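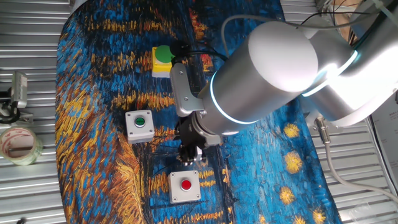

Clellis Press-and-Release Task Kit

We put the Clellis kit together for people who are teaching an arm by example and would like to start with something small, friendly and easy to judge. Pressing a button is a lovely first task: the gripper comes down, the button is pressed, the gripper goes back up, and you have one more recording to learn from.

The button boxes are deliberately a mixed bunch. There's a big green mushroom button on a yellow body, a small flush green one set in a grey enclosure, and a round red one in a white enclosure, so your examples cover different sizes and heights from the very first session. They simply rest on the mat, and we do encourage you to shuffle them about between runs!

The fabric mats deserve a word too. We print them in 8 patterns, from quiet plain colours to the swirling, painterly blues and oranges our customers seem fondest of, and swapping them now and then gives your system a good variety of backgrounds.

Most people come to us wanting 500 recordings, and Givlow, our recording software, sorts these by button and by mat as you go along (you can add your own notes as well).

Spare button boxes and single mats are sold separately. Kits are packed at our Drondby workshop and leave us within 5 working days.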